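Notebook, Vunska, July – hook planner

Picked up at 4:50 pm where Ha left the branch. Goal is still one planner config for every hook on the pegboard, with no per-tool offsets in the YAML.

Moved the basket into the collision scene as a shell plus a separate box for the handle. Before that the planner treated the whole thing as a solid block and refused any goal below the rim. Padding on the handle is 5 mm. With 28 mm it found no path at all for the paint roller.

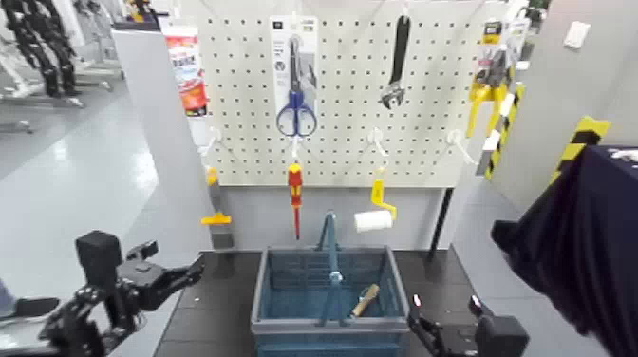 Tsion Belay

Segmentation on the board is mixed. The blister card with the blue-handled scissors keeps merging with the white background, and the small holes make the depth noisy. The screwdriver mask is clean down the red shaft. Empty hook at the right end of the row should come back as "free" – Hilby still labels it as a thin tool. Raised the minimum cluster size to 50 points and left it there for the next run.

Left arm replans too often near the basket. I suspect the stale handle pose, as Fita publishes it only on request. Changed to a timer, not tested.

To do: merge Ha's rim fix, log replans per arm, ask about the timer rate.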